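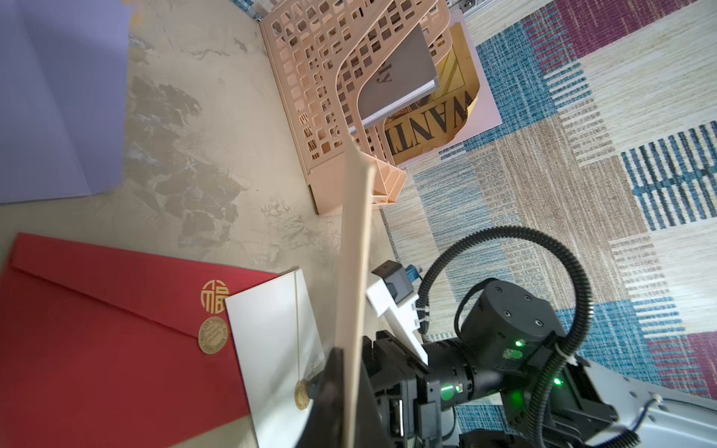 A reader wrote in to ask whether a letter can go at the ordinary rate if it is under the weight limit but has something stiff in it. It depends on thickness and on whether it will bend, and both are covered in step 3. The rest of this page goes through a full mailing from start to finish, using the members' letter we send out each November as the pattern.

Sending a small mailing by post

These instructions are for a club or small society sending up to a couple of hundred letters without a franking machine. Our list at Brenine stands at 192 addresses. One person can do it in an evening if the labels are ready beforehand.

What you need

Envelopes, long size, gummed or self-seal
Address labels and a return address stamp
Kitchen or postal scales that read to the gram
A ruler marked in millimetres
Rubber bands and a shallow box
Stamps

Step 1. Clean up the address list

Open the list in whatever you keep it in. We use a spreadsheet exported from Hivora, but a plain table will do. Sort by postcode, then by surname. Look for the same household twice and decide whether they get one letter or two. Take out anyone whose letter came back last time, and put them on a separate sheet to be chased by phone or email.

Put each part of the address in its own column: name, house and street, town, postcode. If the town and the postcode share a column, the label software will split them where it likes and you will have to redo the page.

Step 2. Print a test sheet of labels

Print the first page on plain paper and hold it against a label sheet in front of a window. If the text drifts down the page, the page scaling is probably on. Set it to 100 per cent or "actual size" and try again. Once it lines up, print the lot and leave the sheets flat until the ink has dried.

Spare labels are worth having. We print a sheet of blanks with only the return address.

Step 3. Make up one complete letter and check it

Fold one letter, put in everything that goes with it, seal it, and weigh it. Then measure it at the thickest point. Check both against the current limits at the post office, as they change. A membership card made of thin board is usually fine. Badges, keys and pens make a lump that may push the letter into the next size up, and the stiff ones can jam sorting equipment. If your letter is near the limit, change to lighter paper before you fold the rest.
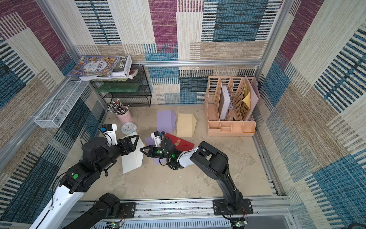 Step 4. Fold in batches

Work in batches of 25. Fold the bottom third up first, then the top third down so the heading shows when the letter is opened. Crease with the side of a ruler if you have many to do. Stack the folded sheets the same way round.

Step 5. Fill, label and seal

Put the label on before filling, while the envelope is still flat. Fill the batch, leave the flaps open, and look through it once for missing inserts. Then seal. For gummed flaps use a damp sponge in a saucer, wrung out well. Too much water wrinkles the paper and the flap lifts at the corners later.

Step 6. Stamp, bundle and post

Stamps go top right, square to the edge. Band each batch with the addresses facing the same way. If you are using a pillar box, check the collection time on the plate, and split a large mailing between two boxes if the first looks full. Over 60 letters we take them to the Rankin Road counter and hand them in before 3 pm.

Keep one unposted copy of the letter with the address list, with the date of posting written on the back.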